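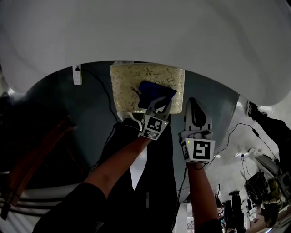 Forum > Home and workshop > Tidying and storage
Thread: What to do with the small cloths and boxes under a big table?

delorme_ines
Good evening to all. I have a question which is perhaps too small for this forum, but I ask it. In our shared studio in Dakorbridge we have one big white table with a curved edge, and everything that has no place finishes on the floor near it. Cloths, gift boxes in flowered paper, rolls of tape. Each Tuesday I fold the cloths and put them in a box, and by the next week they are lying on top of the box again. The paper on the box is cream with leaves in pale gold, it is pretty and I would like to keep it nice.
Do you keep cloths inside a box, or on a hook? We have no cupboard on that side.

TomosM
Hook, every time. A lid is one movement too many for most people. I shared a room with six others for years and the only cloths that stayed tidy were the ones on hooks by the sink.

gaspard_c
I don't agree with Tomos. A dark blue cloth on a hook collects dust and after one month you see it. I fold in three, then in two, and stand them upright in the box like files. You take one and the others stay.

delorme_ines
Thank you both. Gaspard, I tried it standing, but the box is quite square and they fall over when only a few are left. Perhaps I need something stiff in the middle.
About the hook, I must explain the table. It stands on two round white bases, with ribs all the way up and a gold-coloured band at the top. I cannot screw anything in that, and I would not dare.
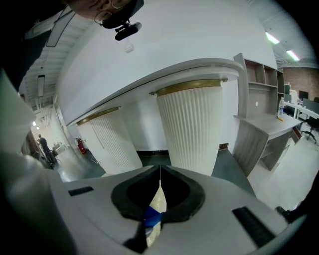 The wall behind is plain and white, so a rail there would be possible, but you would have to bend under the table to reach it. And on the corridor side I want to leave everything free, the fire extinguisher is there.

Anahera R
Please do keep that clear, yes. I would not put even a basket near it.
For the box, cut a piece of card a little lower than the sides and slide it in. When you take a cloth out, push the card along. I did this with 19 tea towels and it works since September.

TomosM
Card goes soft. Use a bookend.

Anahera R
A bookend will tear a paper-covered box, Tomos. She said she wants to keep it nice.

TomosM
Fair point. Then a bookend with felt on the foot :)

clo_charpentier
May I ask why the box must be on the floor? Paper on a concrete floor gets dirty at the corners very fast, mine from Zisach was grey after 2 weeks. I would put it on a low stool, or at least on a piece of cork.

gaspard_c
A stool under a table with such wide bases is only a thing to kick. Cork is good.

delorme_ines
Clotilde, it is on the floor because the top is for working and I lose the discussion each time – the others want it clear. But cork is a good idea, I have a piece left from another job.
So I will try the card first and the cork below. If the cloths are again on the lid next week, I will look at how to fix a rail and ask you about screws.

TomosM
I'll be here with the screws.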